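We use cookies to remember your basket and to count visits. Accept / Settings

Worktables > Wood tops > Long tables

Jaltunen Long Worktable

The Jaltunen is a long wooden worktable for shared rooms: workshops, labs, school project spaces and packing areas. It has a light wooden top with a clear finish and a plain steel underframe. It is sold by Begay as a single piece of furniture, with no shelves or drawers attached, so it can be used from either side.

The top is made from solid strips glued edge to edge, then sanded and given two coats of hard oil. The grain stays visible and the surface has a low shine. Color varies from one top to the next, and most will darken a little in the first year. If you are ordering more than one table for the same room, tell us when you order and we will try to match them.

Height is set at the legs. Each foot turns by hand and can be locked with the wrench supplied. We suggest setting the height before you load the table, with one person at each end and a level on the top. The longest version weighs nearly 80 kilos, so plan on two people to move it, and more if there are stairs.

The table works well for small storage that gets moved through the day. Low, wide boxes can be slid along the top without catching, and there is room to keep a few things standing at the back while you work at the front.

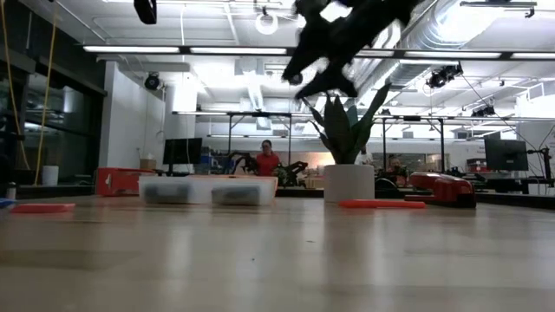

Wooden top with translucent storage container, orange-red box and potted snake plant.

Plants are fine on the oiled surface as long as the pot has no open drain hole or has a saucer under it. Standing water will leave a ring if it is left overnight. A fresh ring can usually be rubbed out with a fine pad and a little oil, working along the grain. Older ones need light sanding first.

Day-to-day cleaning is a damp cloth and mild soap, wiped dry. Do not use bleach, acetone or a steam cleaner. Rubber feet on equipment can mark the oil if they sit in one place for months - felt dots are supplied and will fit under most of them.

What is in the delivery

Top, two leg frames, one cross rail, bolts, wrench, felt dots and a small can of Greltus hard oil for touch-ups. The top comes wrapped in card with corner guards. Please check it before the driver leaves and write any damage on the delivery note.

Assembly

Lay the top face down on a blanket. Bolt on the leg frames loosely, fit the cross rail, then tighten everything. Turn the table over with a second person. Do not drag it on its feet, as this bends the adjusters. The bolt holes are slotted to let the wood move with the seasons, and the bolts should be firm but not forced.

Price and ordering

The standard table is $789 before tax and delivery. Longer tops are made to order. For these, write to Florencia Cisternas at the sales desk with the length you want and the width of your narrowest doorway. We will send back a price and a delivery week. Orders placed in July take longer because the finishing shop closes for part of the month.

Spare feet, cross rails and oil can be bought separately. The Kevov clamp-on power strip fits this table without drilling. It goes on the long edge only - the short ends have a rounded lip and the clamp will slip.

Customer notes

"Bought one for the repair room and then a second. The finish has held up. The wrench is a bit short if you have big hands." - Emmett Zamora

"Good table. Delivery took a week longer than I was told. I would have liked a hole for cables in the top, but I drilled my own and oiled the edge." - Fouzia Bajwa

A note on cable holes: we can cut them before finishing if you ask at the time of the order. Tops that have been drilled or cut after delivery cannot be returned, though the underframe is still covered.

Tagged: wood top, shared workspace, adjustable feet

Contact | Delivery and returns | © Begay | Back to top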